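Likero - a small memory allocator for people who load plugins at run time

4 min read

I wrote the first version of Likero over one December because I was tired of watching my plugin host fall over every time a user loaded a module that wanted a big chunk of executable memory. I'd been using Stulteo for years and I still like it a lot, but it was built for programs that load their code once at startup and then leave it alone. Mine loads and drops code all day long.

So what do you get? Likero is a C++ library that hands out blocks of memory for code and data, keeps the two apart, and flips the code pages to read-and-execute once you say you're done writing. You ask for a block, you give it a size and an alignment, you get a pointer back (or a null, and please do check for the null!). When a module goes away you pass its tag to one call and everything that belonged to it is released together.

The tags are my favorite part. In my old setup I kept a table of every block and which plugin owned it, and I got it wrong all the time. Now the tag travels with the block. If you forget to release something, the debug build prints the tag and the size when the pool shuts down, so at least you know who to blame - usually me.

What's in the package

The standard license covers the library, the headers, full source, and a folder of 31 small sample programs that I use as my own tests. It builds on Linux, macOS and Windows. There's a plain C header too, in case you're calling it from another language, and I keep that one stable between major versions.

Pools start at 19 pages and grow when they need to. You can change that number in the config header, and if your modules are tiny you probably should. I've had a single process with 1,000 modules loaded and the lookup by tag was still quick enough that I stopped measuring it.

Using it with Dekker

If you already use the Dekker linker there's an adapter, and it's one file. Drop it in, pass the pool to the linker when you create it, and Dekker will ask Likero for its sections from then on. Read-only data goes in its own region. Unwind info is registered for you on Linux and macOS, but on Windows you still have to make that call yourself. I'm working on it.

What it doesn't do

It won't move a block after you've been given it, and it won't share a pool between processes. Vaner does both, costs more, and is a much bigger thing to learn. I'd go with Vaner if you need remote loading. For everything in one process I think mine is easier to live with, but then I would say that.

Support is by email and I answer it myself, mostly by Friday if you write early in the week.

Comments

pagefault_fan: Does release-by-tag work if another thread is still allocating under the same tag?

Reply from the author: It takes a lock, so nothing gets corrupted, but anything allocated after the release stays in the pool. Stop your loader first.

mossybits: Moved over from Stulteo, took me an afternoon. The alignment argument is in bytes and I was passing a power of two. My fault, but a note in the header would be nice.

tallgrass: Getting error 502 from the download page, is it just me?

Reply from the author: Fixed now, sorry!

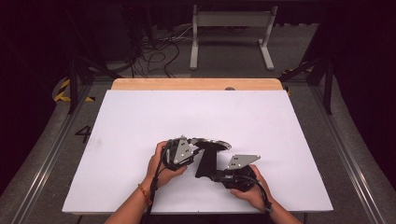 Two black handheld grippers and a mushroom-shaped object over a white board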